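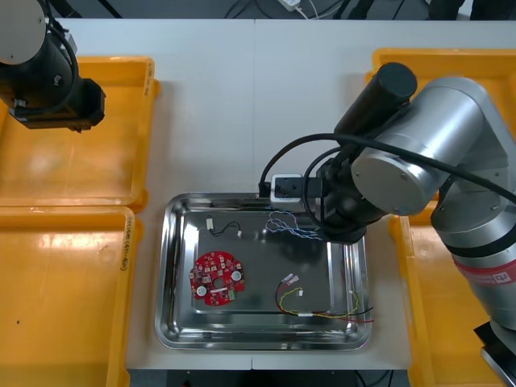 4. Sorting at the Prellstead site

4.1 Work before the cells

The Prellstead site takes in returned electronic assemblies, mostly small alarm and control units, and separates them into parts that can go back to stock and parts that cannot. Until the change studied in this paper, the separation was done by hand at long benches. A sorter picked a part out of a tray, judged its type and condition, and dropped it into one of several bins. Parts with doubtful condition were carried to a senior sorter, who decided. Nothing was written down except the bin totals at the end of the shift.

Sorters described this work as repetitive but sociable. Two people usually shared a bench, and the judgment about a part was often made aloud. Yến Tiêu, who had sorted at Prellstead longer than anyone else in the sample, called this "asking the bench." New sorters learned mainly by listening to it. The written procedure covered part types but said very little about condition, and it had not been revised to match the parts then arriving.

4.2 Layout of the two-arm cells

The cells were supplied by Londeck and installed in stages. Figure 1 shows the work area of one cell, with two arms of different appearance at a white table, a stainless-steel tray between them, and yellow bins along both sides. The tray in the figure holds wiring and a red circular circuit board. Mixed contents of this kind were the normal case at the site. Trays sorted in advance by part type were tried during commissioning and dropped, as the presorting took almost as long as the sorting it was meant to support.

Figure 1. Work area of a two-arm sorting cell, with parts in the tray.

Each arm is assigned the bins on its own side. A part is offered first to the arm with the shorter reach to it, and passed to the other only if the grasp is refused. When both arms refuse, the cell stops and calls the attendant. Rigid boards are refused less often than wiring. Loose leads change shape when touched, and a lead that crosses the lip of the tray can be pulled against the metal before the part is clear. Tangled harnesses were the most common cause of a call in all observation periods.

Bins carry handwritten marks on their rims. The supplier had planned printed labels with machine-readable codes, but the bins were already in use elsewhere in the building under the older marks, and the sorters kept to them. The cell software holds a table that links each bin position to its mark. If an attendant puts a bin back in the wrong position, the software has no means of detecting it. Checking bin positions at the start of a shift therefore became part of the attendant's job, although it appears in no job description we were given.

4.3 Data

We observed five cells over 60 shifts. Attendants recorded each call on a paper sheet with the time, the part type, and the action taken. After removal of duplicates and unreadable entries, 2915 calls remained. We also interviewed 30 employees, among them every attendant who worked a full shift at a cell during the study. Interviews were held on site and lasted around 45 minutes. The coding scheme was fixed on Feb 2, 2024, before any interview was transcribed. Khải Mạc and Huệ Hoàng coded the transcripts separately and settled differences by discussion.

The call sheets have a known weakness. Attendants who cleared a part quickly did not always record it, and two of them told us so. Counts of short calls should be read as lower bounds. Long calls are less affected, as the cell requires a reason to be entered before it restarts.

4.4 Changes in the attendant's work

The most direct change is in what the person handles. A bench sorter touched every part. An attendant touches only the parts that both arms have refused, and these are the hard ones – knotted harnesses, parts lying on top of each other, boards with leads still attached. Several attendants said that the work was lighter on the hands and heavier on attention. Cường Lý compared it to being handed only the last page of every form.

The second change concerns waiting. Calls arrive unevenly, and an attendant who covers two cells may stand idle for some minutes and then receive two calls together. Management treated the idle time as spare capacity and assigned restocking to it. Attendants objected that restocking took them out of sight of the cells. A compromise was reached under which restocking is limited to the nearest racks, but the shift sheets show that it was applied unevenly.

The third change is in how condition is judged. With one attendant for two cells, there is usually no second person within speaking distance. Doubtful parts are placed in a separate bin and reviewed at the end of the shift, by which time the attendant may not remember why a part was set aside. Ottó Sárközi, who supervised the changeover, introduced a paper tag for this purpose. Use of the tag was high at first and fell when the tags were moved to the supply room.

We found no clear relation between an attendant's earlier experience at the bench and the length of calls. Experience did matter for the parts set aside: former sorters set aside fewer, and gave reasons that were more specific. Whether this difference will persist once newer staff have worked through a full year of returns cannot be determined from the present data. The Gurnlow site, where cells were installed without any earlier bench operation, is taken up in Section 5.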